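Offene Werkstatt Gridoldale stellt Küchenarm »Prellex« vor

Gridoldale, 13. Dezember 2018

Seit Juni wird in der offenen Werkstatt Gridoldale an einem Roboterarm getüftelt, der in einer ganz normalen Küche mit anpacken soll. Jetzt ist das Projekt Prellex so weit, dass wir es gern herzeigen: Die komplette Simulation läuft, und alle Baupläne stehen ab sofort zum Herunterladen bereit.

Angefangen hat alles mit einer Kiste gebrauchter Motoren und der Frage, ob sich so ein Arm auch ohne Firmenlabor auf die Beine stellen lässt. Inzwischen treffen sich sieben Leute an zwei Abenden pro Woche, und das Bauprotokoll ist auf 3944 Zeilen angewachsen – Flüche über Steckverbinder inbegriffen!

Bevor sich in der Werkstatt ein Gelenk bewegt, wird jeder Griff am Rechner geprobt. Dort steht der Arm auf einem flachen weißen Sockel an einer Arbeitsplatte aus Marmor, und der schwarze Zweifingergreifer bekommt es mit Dingen zu tun, die in jeder Küche herumliegen: eine liegende Weinflasche, eine Grillpfanne mit langem Stiel, Küchenrolle, Sprühflasche.
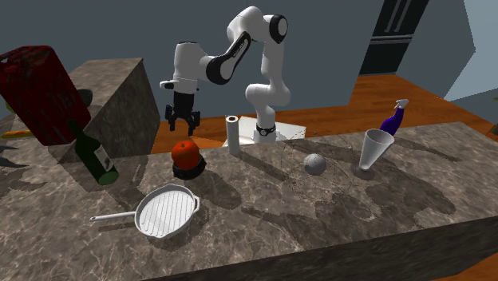
Besonders viel Arbeit steckt in der Greifplanung, die bei uns intern Chu heißt. Sie schlägt für jeden Gegenstand vier mögliche Griffe vor und verwirft die, bei denen der Arm irgendwo anstoßen würde. Runde Sachen mögen wir dabei am wenigsten, denn die Rollen gern davon, wenn die Finger schief ansetzen. Umso größer war die Freude, als der erste vollständige Durchlauf ohne Kollision zu Ende ging.

Als Nächstes kommt der echte Arm an die Reihe. Der Sockel ist verschraubt, die Verkabelung fehlt noch, und beim Greifer suchen wir nach einem Belag für die Finger, der auch auf glattem Glas hält. Tipps sind sehr willkommen.

Wer mitbauen, mitprogrammieren oder nur einmal zuschauen möchte, kann an den Bauabenden einfach vorbeikommen. Vorkenntnisse braucht es keine, Werkzeug ist vorhanden.

Pressekontakt: Offene Werkstatt Gridoldale, Projekt Prellex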